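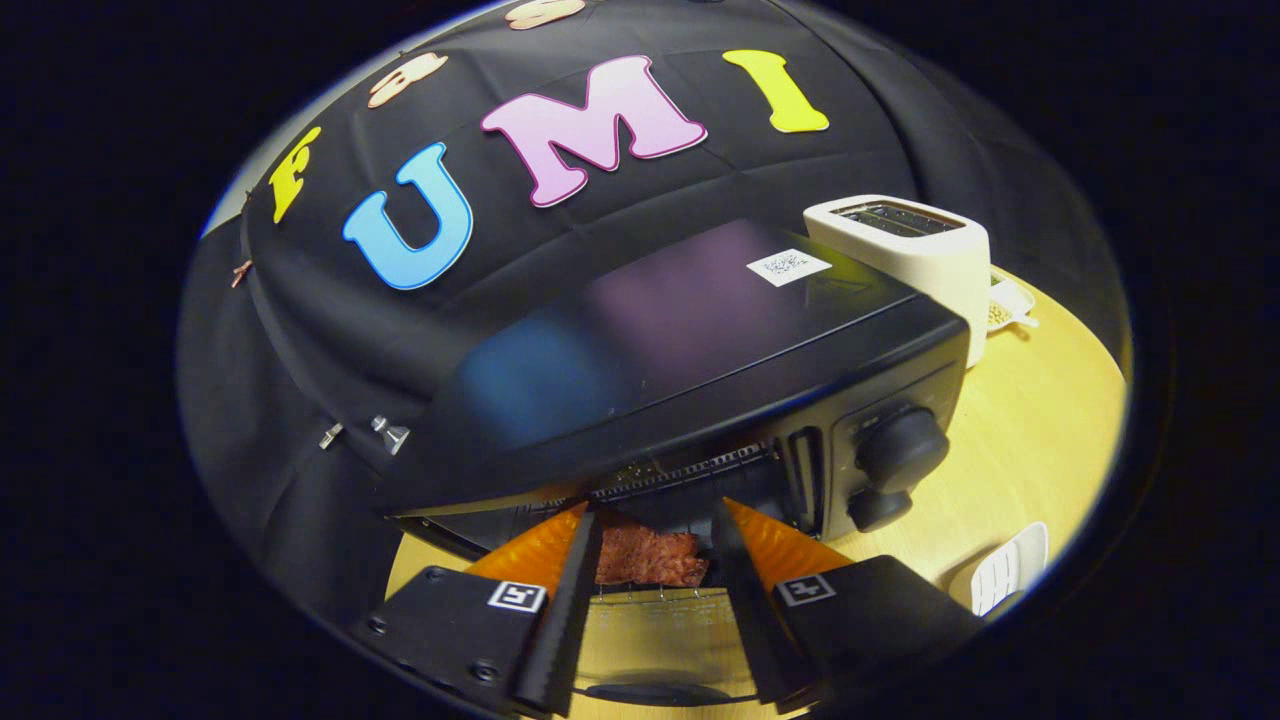
Fig. 1. Toaster oven task, door open, gripper fingers reaching for the food on the wire rack.

Can a machine make my lunch yet?
Project report by Gladys Sang
Group: Gladys Sang, Kimutai Mwakalinga, Silvana Arruda

So our group picked kitchen chores, mostly because Kimutai hates them and wanted to know how long he'd have to wait. We started out with a big list (dishes, folding towels, wiping counters) and our advisor, Caroline Mrema, told us to cut it way down. Good call! We ended up with 4 chores, and the toaster oven was my favorite by a mile.

I figured it would be the easy one. You reach in, you grab the food, you're done, right? But try doing it with two fingers and no wrist to speak of! The rack is in a tight space, the door hangs open right under where your hand wants to go, and if you come in too low you bump it. Too high and you're knocking on the top of the opening. Fig. 1 shows how little room there is once both fingers are headed in. I like the soft orange pads on the fingertips, by the way, because a flat piece of food on wires is really annoying to pinch with anything hard.

Silvana thinks the grabbing part is close to solved and the knobs are the real problem. I go back and forth on that. Turning a knob is one thing, but knowing when the food is done is something my little brother can't do either, and he's 10.

My own guess is that we'll get a machine that does one chore in one kitchen pretty soon, and the any-kitchen version is a lot further off. Kimutai wrote "still doing my own dishes" on our planning sheet and underlined it. In September we want to go back to the towels, which we dropped after 2 tries, and give them a whole report of their own.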